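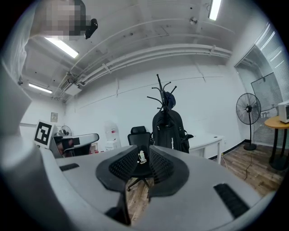

A small white figurine between two black finger pads.

I have been getting my asthma prescriptions by mail for years, and I'd never given much thought to where they come from. You fill in a form, a doctor looks at it, a padded envelope lands on the mat. So when the Jendmont mail-order pharmacy opened its doors to patients in June, I signed up the same evening the email came. A whole afternoon inside a pharmacy warehouse! My family thought I was nuts.

Jendmont sits on the edge of Jornport, past the old freight yard, in a long low building you would take for a carpet store. There were 200 places on the open day and every one was taken. We got a badge, a hairnet and a pair of blue shoe covers, and then they split us into small groups so we could hear what was being said over the fans.

My group started at the intake desk, and I could have stayed there all day. This is where the online questionnaires arrive. On the day before our visit they'd had 1,655 of them, which the pharmacist leading us called a medium sort of day. Allergy season is worse. Every form gets read by a prescriber before anything is sent out, and she showed us a made-up patient on a big screen so we could see what they look for. If you say you're using your rescue inhaler more often than you used to, the order stops right there and somebody calls you. I'd had one of those calls a couple of winters ago and been pretty grumpy about it. I take it back.

She told us that 92 percent of orders that month had gone through with no extra questions. The rest were mostly small stuff (a missing date of birth, two medicines with similar names, somebody who typed their weight in the box for height), but a few were the kind where the patient really needed to be seen in person, and those get turned down with a note explaining where to go. I liked how plainly she talked about that. A man in our group asked if people get mad, and she said yes, often.

Next came the storage hall. It's cold in there, so bring a sweater if you go. The shelves aren't in alphabetical order, which threw everyone. Things with similar names are kept far apart on purpose, and boxes that look alike are kept far apart too, so you get nose spray next to eye drops next to something for gout. The stock system is called Tritholm and it tells the picker which bay to walk to and then asks for a scan of the box. Scan the wrong one and the cart beeps at you. They let us try it with empty boxes. I got beeped at twice and was laughed at by a twelve-year-old.

The refrigerated room has its own door, its own alarm and its own packing bench. Insulated mailers are stacked up to the ceiling, and there's a chart on the wall for how many cold packs go in at different times of year. I asked what happens if a delivery gets stuck in a hot van. The answer is that you should call them and not use it, and they'll send another. I had no idea you could do that. I'm writing it here in bold letters in my head for anyone whose medicine has to stay cold.

Then coffee, and very good lemon bars, and a talk on inhaler technique in the break room. I nearly skipped it. I've had an inhaler since grade school, what was there to learn? Plenty! I don't breathe out enough beforehand, I don't hold my breath long enough after, and I haven't been rinsing my mouth after the preventer, which explains a sore throat or two. The nurse had placebo inhalers and a little whistle gadget that only sounds if you breathe in at the right speed. Mine was silent for the first four tries. By the end I had it tooting nicely, and so did the woman beside me, and we were both far too pleased with ourselves.

The last stop was the packing line, built by a company called Petrenko, and it can close and label 2,000 parcels in a shift. The bags come down a chute, a person checks each one against the label, and only then does it get sealed. I'd assumed that part was all machines. The checker we watched was fast, but she stopped to pull out two bags while we stood there, looked them over and sent one back up the line.

A few practical notes if they do it again next year. Parking is tight, and the shuttle from Jornport station was half empty, so take that. The tour runs two and a half hours with a lot of standing, but they had folding stools and were happy to carry them along for people. You can't bring food past the front desk. The 1:30 group got more time at the intake desk than the later ones did, according to people I chatted with on the ride back. And take your questions with you, because there was a pharmacist at a table by the exit who'd go through your medicine list with you for as long as you wanted. I had three questions written on my hand and came out with a better plan for cat season than I've had in ages.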